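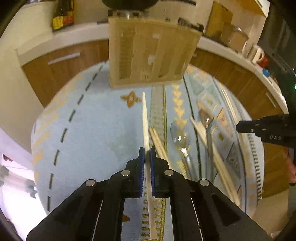
Week 6: Water resistance, and what the number on the caseback means

Welcome back, everyone, and I hope the readings on crowns and gaskets weren't too heavy going (Isla Mackay tells me she read hers twice, bless her).

We'll start with the rating itself. A watch marked 30 metres has been tested at a static pressure of three bar, on a bench, when it was new. Splashes and rain are fine, but please don't let a customer swim in it! At 100 metres you can happily send them off to the pool, and the 1000 metre pieces are a whole other family, usually with a screw-down crown and a much thicker crystal.

Gaskets get tired, of course, and so does the grease, so I like to see the seals checked whenever a caseback comes off, whatever colour or condition they seem to be.

For next class, please read Toshio Takagi's chapter on dry pressure testing and bring your loupe.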